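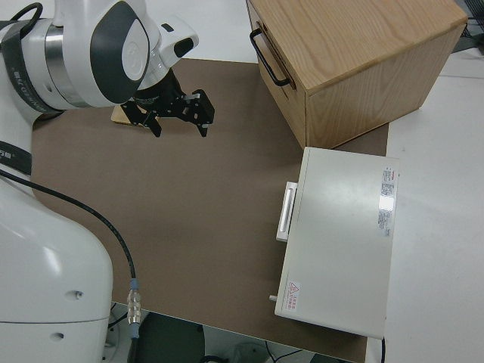

Brown on a white tabletop.

Gruvham Table Mat

A large flat thing that goes on top of another large flat thing. We have been selling the Gruvham since before we had a website, and in that time we have not found a more exciting way to put it.

Your table has a finish on it. The finish was lovely when you bought it. Then came dinner, homework, the glue gun, a visiting relative with strong opinions about coasters and no coaster. The Gruvham sits between all that and the table. It doesn't fold into anything or connect to your phone, and it will not change how you entertain.

Colors are brown, gray and a green that we were told would be very big this year. We still have plenty of the green.

Sizes

Small covers a desk, or one person's worth of dining table if that person is tidy. Medium is meant for a kitchen table with four chairs. Large is 60 inches on the long side and is the one most people end up with, often after buying the Medium first. Measure the table before you order. Measure it again with the leaf out, if the leaf is ever out.

We'd leave a border of bare table all the way around. A mat that hangs over the edge gets caught by sleeves, laps and cats. If you want something that hangs over the edge, that's a tablecloth, and there are some very nice ones in the world.

We can cut a Large down for you. Send the finished measurements with your order and allow 18 days. Cut mats can't be returned, so please check whether you have written length and width in the order you meant. Round cuts are possible. Ovals are possible too, but Zaid Semaan does them by hand and you will hear from him with questions.

Laying it flat

It ships rolled, and for the first day it would like to stay rolled. Put it face down on a clean floor overnight with a few heavy books at the corners. Turn it over in the morning. If one corner keeps lifting, roll that corner gently the other way and leave it under something dull and heavy for an hour.

Please don't iron it. There used to be a paragraph on this page describing what happens when you iron it, and people seemed to read it as a challenge.

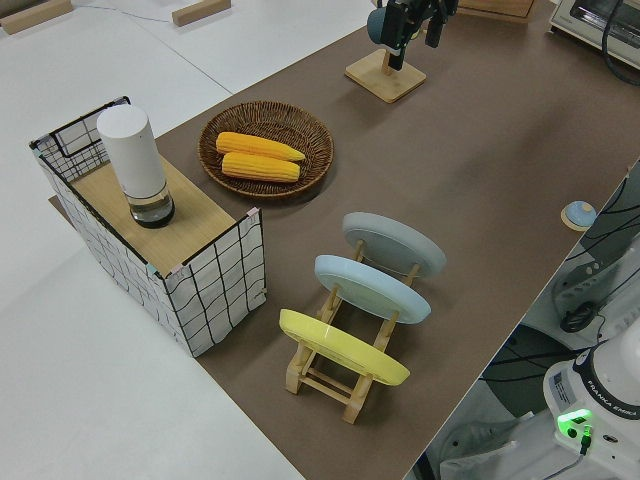

JIRNEL, 2 September 2026

A note on stock. The Large in brown is back after a long summer without it. There were 623 names on the waiting list, and everyone on it has been sent an email. If yours didn't arrive, look in the spam folder, where our emails seem to be happiest. Orders leave our Jirnel shop in the order they came in – writing to tell us that you are a very old customer is welcome and makes no difference.

The price went up in June and is staying where it is. The freight company was not open to discussion on the matter. Neither, it must be said, was our landlord.

What you can put on it

Plates, bowls, baskets, laptops, board games, seed trays with a saucer underneath, elbows. Anything straight off the stove needs a trivet. We say this in the listing, on the label and again on the card inside the tube, and we still get photographs of perfect brown circles from people asking if this is covered.

It isn't.

Ballpoint comes off if you catch it that day. Permanent marker is as advertised. Turmeric is between you and the mat, though customers with the brown report fewer regrets than customers with the gray.

Cleaning

Damp cloth, a drop of dish soap, second damp cloth. Dry it before you put anything heavy back on top. Every couple of weeks lift the whole mat and wipe the table under it as well – crumbs get in from the sides, and they don't leave on their own. 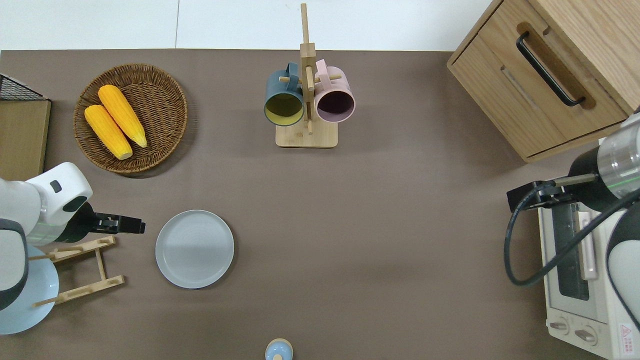 Gruvham or Prurnent?

We also carry the Prurnent, made by Kaczmarczyk, and people ask which is better. The Prurnent is thicker and costs more. It muffles a dropped fork nicely. It is also a nuisance to roll up, so if your mat comes off the table every evening, get the Gruvham. If it goes down once and stays there until you move house, get the Prurnent and ask somebody to help you carry it in.

Guarantee

5 years on splitting and curling edges. Keep the receipt, or at least remember which name you ordered under. Circles excluded, see above.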